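Locker bank: cam locks, key control and what goes on top
Workshop & Stores Forum > Fixtures and Storage
June 2026

tallow_k
Replacing a bank of steel personal lockers at the Sukbridge site. Two quotes in. Skavell want 369 per bank with keyed cam locks, Nasham are dearer but include a master key. Any reason to pay for the master?

grommet77
Yes. Lost keys. Without a master you drill the cam, and a drilled door never shuts square again. Check the key numbers too. Cheap banks repeat them.

PeverilStores
Disagree. A labelled spare on a board does the same job for nothing. We have 30 doors on spares and have drilled one.

grommet77
Until the board goes missing.

tallow_k
Noted. Second question: the old bank has become a shelf. Boxes on top, up to the ceiling. Do sloping tops work?

hexbolt
They do, but Serrano charge extra for them and you lose height. Try a notice first. Ours is on the upper middle door, red print on white paper, taped along the top edge. It says nothing may be put on top because it blocks the view of the surveillance camera. A stated reason gets better compliance than "keep clear".
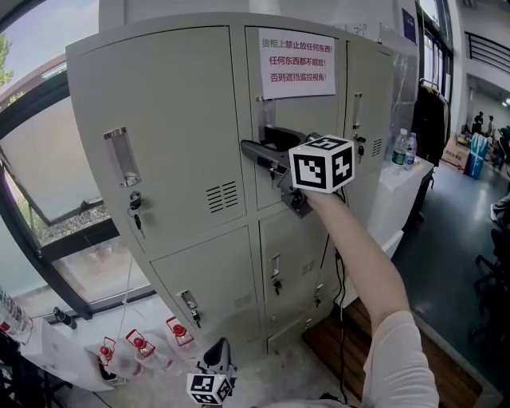 Our bank, notice on the door, keys in the locks.

PeverilStores
Tape lifts. Use a magnetic sleeve. I would also get those keys out of the locks and onto a board.

hexbolt
Fair on the sleeve. The keys stay put on unallocated doors here.

grommet77
Then you have no key control at all.

tallow_k
Going with Nasham, flat tops and a notice. Will measure the plinth before ordering, as the recess is only 600 deep.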